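Sourdough rye starter: how sour is too sour?
Forum: Bread and Baking > Rye and wholegrain
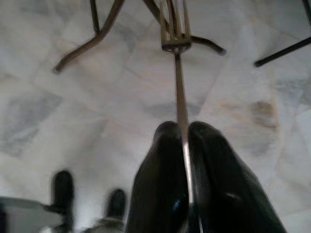
mossbank_loaf wrote:
Can I keep a rye starter in the fridge between bakes without it going too sharp?

crumbly_jo wrote:
Feed it straight after you bake, let it sit out for an hour, then put it in the fridge while it still has plenty of food left. Mine goes a full week like that and still smells of apples. If you put it away hungry it comes back smelling like nail varnish.

mossbank_loaf wrote:
Thank you! I've been doing exactly the wrong thing then. I bake on my day off, scrape the jar, shove it in the fridge door and forget it. By the next bake there's a grey puddle on top and the loaf could strip paint. I love a sour rye but my other half has started making faces.

tinderbox35 wrote:
The grey puddle is fine, stir it in or pour it off. I pour it off. But the fridge door is the warmest bit of the fridge and it swings about every time somebody wants milk. Back of the bottom shelf is better.

Also what flour are you using? Wholegrain rye ferments like mad compared with the light stuff.

mossbank_loaf wrote:
Wholegrain, stoneground, from the Koston mill shop. It's gorgeous flour, really dark and a bit sticky, and the smell when you open the bag! I've been getting through it at a silly rate.

old_peel wrote:
I'm going to disagree with crumbly_jo, in a friendly way. I never feed before the fridge. I've kept the same rye starter for 11 years and it goes in after baking as a scrape of paste in the bottom of the jar, nothing added. The night before I bake I give it one big feed, 35 g of starter to 300 g of flour and the same of water, and by morning it has gone up like a mushroom.

The big feed is what keeps it mild. You're diluting all that acid. People feed it a spoonful at a time and wonder why it stays sour.

crumbly_jo wrote:
Well that's me told :) I do think we're both right though, because your big feed is doing the job my little one does, only at the other end of the week. What I'd worry about is a newer starter. Yours is 11 years old and probably bombproof. How old is yours, mossbank?

mossbank_loaf wrote:
Started it in January, so not a baby but no pensioner either. I like the sound of the big overnight feed, mainly because it means I don't have to remember anything on baking day except to switch the oven on.

ryeandshine wrote:
Ooh, a rye thread! I have to put in a word for the Gilluvska loaf. My gran's village made it for weddings and it's the mildest, sweetest rye I know. Scald a third of the flour with boiling water the evening before, leave it under a cloth until it's cool, then mix in your starter and go to bed. The scald turns sweet overnight and you hardly notice the sour at all. Caraway in the dough, a bit of black treacle, and bake it in a tin because it has no backbone whatsoever.

You have to leave it a whole day before cutting. Two is better. I know, I know.

tinderbox35 wrote:
I've made a scalded rye and it came out like wet clay in the middle. Tasted wonderful at the edges. What did I do?

ryeandshine wrote:
Could be a few things. Did you put the starter in while the scald was still warm? Hot scald kills it off, and you won't know until the morning. Or it came out of the oven too soon. Mine gets a hot 15 minutes and then well over an hour at a gentle heat, and I still prod it and worry. And did you cut it the same day?

tinderbox35 wrote:
I cut it after forty minutes.

ryeandshine wrote:
Ah.

old_peel wrote:
Forty minutes! Rye carries on setting long after it leaves the oven. Wrap it in a tea towel, put it in a cupboard and go out for the day.

I'm not convinced by scalding, mind. It makes a lovely soft loaf but to my taste it's halfway to cake. If I wanted treacle and sweetness I'd make parkin. Rye ought to taste of rye.

ryeandshine wrote:
My gran would have had words with you. It's every bit as much rye as yours, there's no wheat in it at all!

flourpower991 wrote:
Can I ask about tins? I've got a Mivine long tin, the narrow one with the sliding lid, and I don't know whether to use the lid for rye. Without it I get a cracked top (which I quite like) but the crust is hard enough to lose a tooth on by day three.

crumbly_jo wrote:
I've got the same tin! Lid on for the first half, off for the second. Grease the runners as well as the inside or you'll be out in the garden hitting it with a mallet. And don't fill it more than two thirds. I did once, and the dough came out through the slot and welded itself to the oven shelf.

flourpower991 wrote:
Brilliant, trying that at the weekend. Is the Koston flour worth the postage, or is the Mendes rye good enough? The Mendes is in my local shop and a fair bit cheaper.

tinderbox35 wrote:
Mendes is perfectly good. It's more finely ground so it wants slightly less water. Hold some back and add it when you see how the dough feels.

old_peel wrote:
Agree on the Mendes for everyday. I keep the stoneground for the final dough and feed the starter on whatever's cheapest.

mossbank_loaf wrote:
Update, Thu 7 November: did the big feed last night, exactly old_peel's amounts, jar at the back of the worktop with a plate on it. It had domed right up to the plate by breakfast! Smells of yoghurt and pears. Dough is mixed and in the tin with caraway in half of it, so we can have an argument over which end is better.

I'm going to do a Gilluvska next week as well, so please can ryeandshine post the proper amounts?

ryeandshine wrote:
I will! It's all in handfuls and teacups in her notebook so let me weigh it out as I go on Saturday and I'll put it in a new thread. old_peel is welcome to come and grumble in it.

old_peel wrote:
I'll be there. Save me a slice, from the end without the caraway.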